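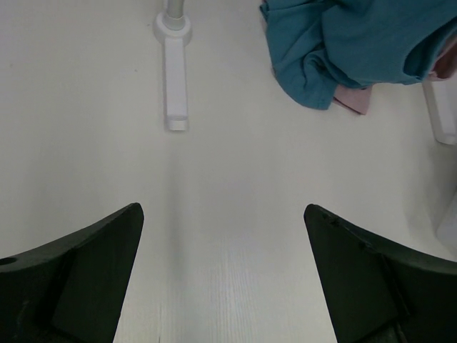
What did visitors get to see at the open day? Two arms working a small clothes rack, in sessions of 11 minutes, with Senthil Nadar at the controls and the door left open.

4.2 Visits

The November open day at Denisthorpe drew 311 people — more than the room could take, so groups of nine. Most asked about speed. Few asked about the cloth, which is the hard part. Soft items change shape with every grasp and we did not script the folds. Figure 3 gives the side view, with the left gripper holding a corner of the teal cloth and the rack behind.

Figure 3. Both arms at the table, Denisthorpe. 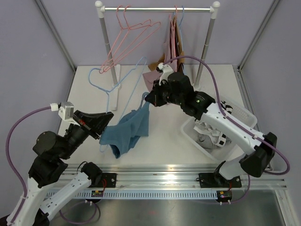

4.3 Visitor comments

Cards were handed out at the exit, 100 came back. Okeke and Acharya sorted them seperately, then compared. Noise came up more than we expcted.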